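Categoria: Atas e comunicados / Associação de Moradores

Associação de Moradores de Brosgate
Ata da reunião ordinária de setembro

A reunião começou às 19h15, na sala comum do rés do chão. Presidiu Wian Du Plessis e secretariou Prasert Wiriya. Foi lida e aprovada a ata anterior, com uma correção: onde se lia "portão norte" deve ler-se "portão sul".

Ponto 1. Cozinha comum

Foi lembrado que a bancada cinzenta salpicada deve ficar limpa depois de cada utilização e que não se usa lixívia sobre ela.

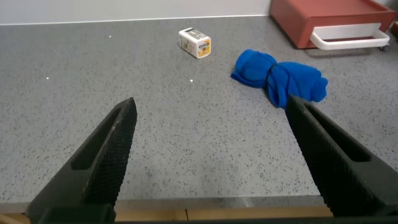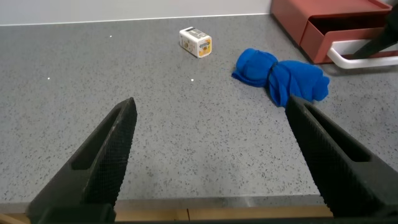 A chave passa a ser levantada na portaria até às 18h. Quem reservar a cozinha e não aparecer perde a reserva seguinte. Aprovado por maioria, com dois votos contra.

Ponto 2. Ruído das obras na Rua Kundwood

Vários moradores queixaram-se de martelos pneumáticos antes das 8h. Wian Du Plessis falou com o encarregado, que se comprometeu a começar mais tarde, mas o compromisso não foi posto por escrito. Decidiu-se enviar carta à empresa Clovby a pedir o horário assinado e o prazo final da obra. A moradora do 3.º B pediu que a carta refira também o pó nas varandas. Aceite.

Ponto 3. Jardim e rega

A proposta da Wannasri para substituir o sistema de rega é de 3.000 euros, com mão de obra incluída. Houve discussão demorada. Uma parte dos presentes entende que basta trocar os aspersores do lado da garagem - os outros ainda funcionam. Prasert Wiriya observou que a bomba já foi reparada no ano passado e que o fornecedor não garante outra reparação. Ficou decidido pedir um segundo orçamento, só para a bomba e os aspersores avariados, e votar na próxima reunião. Até lá, a rega faz-se às 7h, à mangueira, por escala afixada no átrio.

Ponto 4. Estacionamento de bicicletas

Continuam bicicletas presas ao corrimão da rampa. Vai ser colocado aviso e, passados 15 dias, as que lá estiverem serão levadas para a arrecadação. O pedido de um segundo suporte junto à entrada fica pendente de medição do espaço.

Ponto 5. Outros assuntos

a) A lâmpada do patamar do segundo andar continua fundida. Trata Prasert Wiriya.
b) Foi pedido que as caixas de cartão sejam espalmadas antes de irem para o ecoponto.
c) A proposta de jantar de Natal passa para a próxima reunião, por falta de tempo.

A sessão foi encerrada às 20h50. A ata será assinada pelo presidente e pelo secretário depois de aprovada.

Comentários (3)

Marta, 3.º B: Obrigada por incluírem o pó. Hoje voltaram a começar às sete e meia.

Rui G.: Na rega falta dizer que o segundo orçamento deve trazer o IVA à parte, foi pedido na reunião.

Prasert Wiriya: Rui, tens razão, acrescento na versão final.

Contacto: secretaria da Associação, caixa de correio do átrio | © Associação de Moradores de Brosgate | Voltar ao topo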